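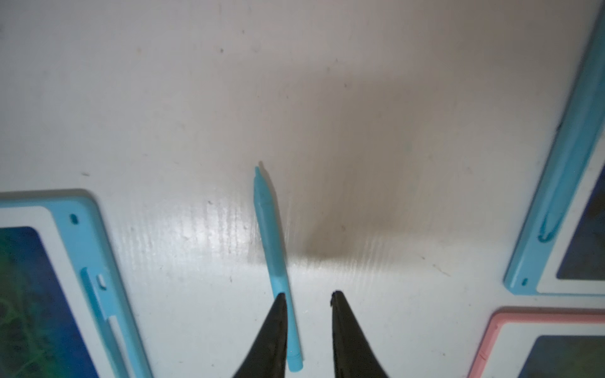

Light blue stylus, white tabletop.

I have been trying to write letters again. Real ones, on paper, with a stamp, the kind my grandmother used to leave propped against the sugar bowl until somebody was going into town. I started in June, after a long phone call with my friend Milagros Arroyo in which we both admitted that we couldn't remember the last time we'd written anything to anybody by hand that wasn't a birthday card or a grocery list. We have known each other since we were in school in Brirton, and in those days we wrote constantly! Notes in class, postcards from every little weekend away, and then those enormous letters the first year she moved to Sulgate (eleven pages, once, front and back, mostly about a boy and a broken water heater).

I still have those letters. They live in a hatbox that has never had a hat in it, and one rainy Monday I finally sat down on the bedroom floor and read the lot. It took me until dinner. What got me was how little happened in them. She bought a coat. The bus was late. Her landlady's dog, Ki, ate a whole stick of butter and looked very pleased about it. I'd forgotten every bit of it and yet I could hear her voice in each line, right down to where she'd stop for breath.

So I wrote to her that same night, and I was terrible at it. My hand ached after half a page. I kept wanting to go back and fix a sentence, and you can't, or you can but it looks like a crime. I crossed out the same word three times and then drew a flower over it, something I hadn't done since I was fourteen. My handwriting used to be lovely, if I may say so, and it has gone to pieces. The lowercase r's and v's are twins now. Milagros wrote back that she'd read one paragraph as being about my "oven" and only on the second try saw that it was about my "own" something or other, and she liked it better with the oven.

After that I went looking for help and found a secondhand penmanship book by a Hilde Van Wijk, 131 pages, with a previous owner's practice loops filling the margins. She is a stern teacher. She wants you to fill two lines with slanted strokes before you're allowed a single letter, and she has strong feelings about elbows. I did the strokes for a week while my coffee brewed, and I have to tell you that they helped. I'm slower, for one thing. I used to write the way I talk, all in a tumble, and now I get to the end of a line and have a second or two to think about what the next one ought to be.

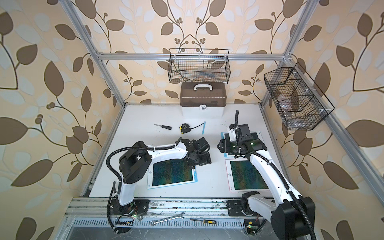
Paper is the other thing, and here I have been a little foolish. I bought a pack of 500 sheets of plain printer paper on the theory that cheap paper would keep me from being precious about it, and the ink bled through so badly that I could only use one side. Then I swung too far the other way and ordered a pad called Madora, cream colored, with a tooth to it, and was so afraid of wasting it that I didn't write a word for ten days. I've settled in the middle now with an ordinary ruled tablet from the drugstore. It takes ink fine, the lines keep me from sliding downhill, and when I spoil a page I just turn it over and use it for Hilde's slanted strokes.

As for what to say, I've stopped saving things up. At first I waited for news, and there never was any, so the letters never got written. Now I start with whatever is in front of me. The neighbor's tomatoes have come up in our gravel. I burned the rice. I heard a song at the dentist that we danced to at her cousin's wedding and I had to hum it very quietly with my mouth full of cotton. I write a few lines in the morning and a few more after supper, and by the end of the week there's enough to fold up.

Milagros lives 396 miles away now, and a letter takes its own sweet time. Twice ours have crossed, so that I was answering questions about her knee while she was already telling me about the new curtains. I find I don't mind that at all. My sister wants to be written to as well, and so does an old neighbor from the Brirton days, so I'm going to need more stamps. If any of you have a favorite pen that doesn't skip, please tell me in the comments, and tell me where you buy it too. Mine gave up in the middle of the word "Sulgate" this morning and I had to finish the envelope in pencil.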